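Camiseta rosa que ha cogido color gris
Catrin Watkins

Tengo una camiseta rosa claro que lavé con unos vaqueros y ha salido apagada, sobre todo en las mangas. Es de algodón. ¿Se puede recuperar sin que pierda el rosa? En casa solo tengo lejía y percarbonato Batus, el bote de 500 gramos.
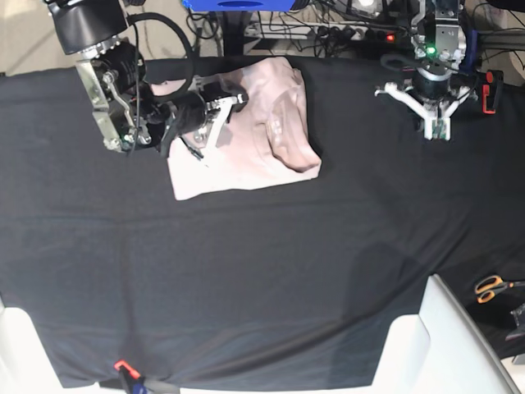 Siwan Griffiths
Lejía no, que se lleva también el rosa. Percarbonato en agua a 40 grados, una cucharada por cada 4 litros, y la dejas hasta dos horas. Prueba antes en una costura interior – algunos tintes no aguantan. Y no la metas en la secadora hasta que estés conforme, el calor fija la mancha.

Ifor Trevor
A mí me pasó igual y la teñí de azul marino. Asunto resuelto.

Elin Lloyd
Lo de Siwan sirve también para telas beis o crudas, con menos rato de remojo.
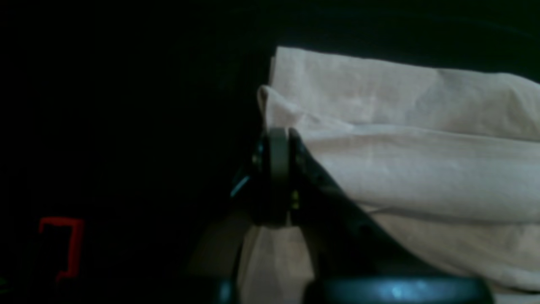 Farnesero, 6 de junio de 2023
Añado una cosa: aclarad dos veces. Si queda producto, la tela se pone áspera y amarillea al plancharla.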